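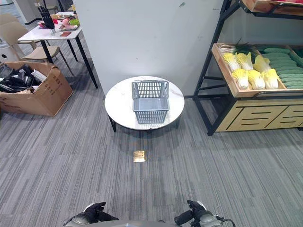
Grey basket on a round marble-patterned table.

Review: Skurno Memorial Book Kit
Posted 16/06/2025 by Encarnación Lozano

My mother-in-law died in the spring and the family asked me to put together something people could take home after the service. We already had the notice in the local paper and a printed order of service from the funeral director. What we wanted was a small book with the full life story in it, some photographs, and the tributes that were read out. I bought the Skurno Memorial Book Kit and this is how I got on with it.

The kit comes as a flat box. Inside are 18 card covers, a stack of cream inner pages, waxed thread, two needles, a folding tool and a printed guide. There is also a code for the website, where you type in your text and download it laid out to fit the pages. You print at home or take the file to a copy shop. I paid £69 for the standard kit. A larger one is available with 34 covers, and looking back I should have bought that.

Writing the text

The guide has a section on writing the life story and I thought this was the best part of the whole thing. It gives you a list of prompts: where the person grew up, schools, first job, how they met their husband or wife, places they lived, clubs, church, hobbies, what they cooked. You don't have to answer all of them. I sent the list round to the family by email and had replies from nearly everyone, including two cousins in Marín who had stories about her as a girl that none of us had heard. She won a rowing race at school and never mentioned it.

The guide also covers the awkward bits. There is half a page on how to mention a divorce, and another on listing survivors when there are stepchildren. The advice is sensible and short. I would have liked something on what to do when relatives disagree over a date, which happened to us twice.

The website

The website is not as good as the paper guide. The main text box takes 4000 characters and then stops. It doesn't warn you as you get close, it simply won't accept any more, and when I pasted in my draft it dropped the end without saying so. I only noticed when I read the proof and my mother-in-law had not yet retired. You can add a second text section, but you have to go back to the contents screen to do it and the guide doesn't mention it anywhere.

Photographs upload quickly. Old prints that I had scanned came out rather dark, and there is no way to lighten them on the site, so I did that on my own computer first. Captions are limited to one line. The typefaces are plain and easy to read, and I was glad to find there were no doves.

Accents work properly in the text and on the cover. This matters in our family. I have used other services where my own name came back with a question mark in the middle.

Making up the books

Each book is folded and sewn through the middle with three stitches. The first one took me most of an evening and looked it. After that they went much faster, and my niece did several with no help at all. The thread is strong and doesn't fray. The covers crease cleanly if you use the folding tool and badly if you don't.

One cover in my box had a dent in the corner. I wrote to Skurno and they posted a replacement, with a short and polite note. There was no charge.

Do check your printer before you start. The inner pages are heavier than normal paper and mine jammed on the ordinary tray setting. The rear feed was fine.

Compared with others

I looked at two other options. Zudunar prints and binds the book for you, and the sample they sent was very well made, but they need the finished text well ahead and we didn't have the time. The Plarkport kit is cheaper and uses staples. It has no writing guide, and the covers only come in white or black. If you already have your text written and want something simple, Plarkport would do the job.

What I liked
Writing prompts that got the family talking
Good paper and strong thread
Accents print correctly
Quick answer from customer service

What I didn't like
Text box cuts off without warning
No way to adjust photographs
Standard kit is small for a big family

I would buy it again, in the larger size. We ran out on the day and I had to make a list of people to post copies to. Extra covers and pages can be ordered separately, and mine matched the first batch for colour. The last ones went in the post to Marín at the start of June.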